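Shape sorter boards: questions we get, answered without the sales talk

Zasusora reviews secondhand and new puzzle boards for small children. We don't sell any.

Do shape sorters make kids smarter?

I doubt it. The Potavus leaflet promises "spatial genius" by the bottom of page 2, and I have yet to see anything behind that claim. A child who likes posting blocks through holes gets good at posting blocks through holes. That's fine. It's also worth a lot less than the leaflet thinks.

Which shapes should a first board have?

A circle, for sure. After that I'd want shapes that are hard to mix up. A cross is a good one, as nothing else on a board looks like it. I'm less sold on octagons. To a toddler an octagon is a circle with a grudge, and plenty of adults have to look twice too. Green board, octagon near the top, cross over to the right:

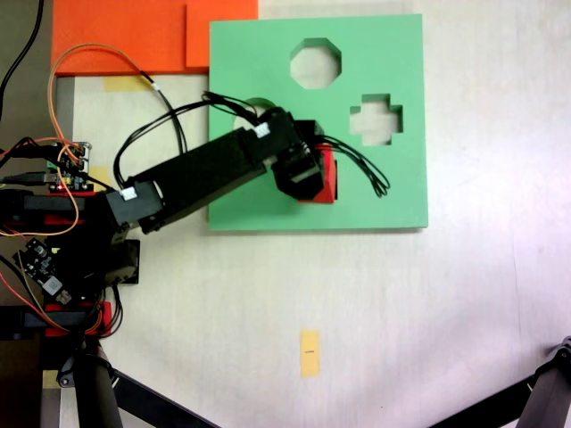
Chiu wrote in to disagree, saying the octagon was the only hole that held any interest past the first month, and that easy shapes are why these things end up in the closet. Fair enough. I'd still start with the circle and bring the octagon in later.

Flat panel or raised board?

Depends on what you want to happen to the block. With a flat panel lying on the table, the block hits the tabletop and stays poking up, so it's easy to grab again. A board on feet gives you some height off the table, and if its slots are shallow recesses the block sits in them and goes no further. Sellers call this "two-stage learning." I call it two boards, and two prices.

Do the numbers on some boards mean anything?

Sometimes they mark a level, sometimes they're a part number in a nice font. Ask before you pay extra for a "complete numbered series." Dernevar lists a set of 13 and won't tell me what the order is based on.

Does block color matter?

Less than the box says. A red block against a green board is easy to spot, and that's all I ask of it.
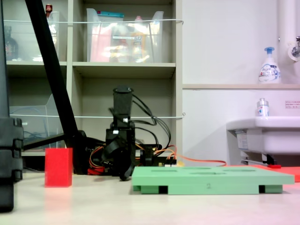
Be wary of sets where every block matches the color of its hole. Kids sort those by color and never look at the shape, and then everybody claps.

How many pieces is enough?

Fewer than you think. I've seen a 60-piece tub advertised as a starter set. Most of it will live under the couch by May.

Can I buy used?

Yes, and I would. Check that every block still fits its hole, and run a thumb along the edges.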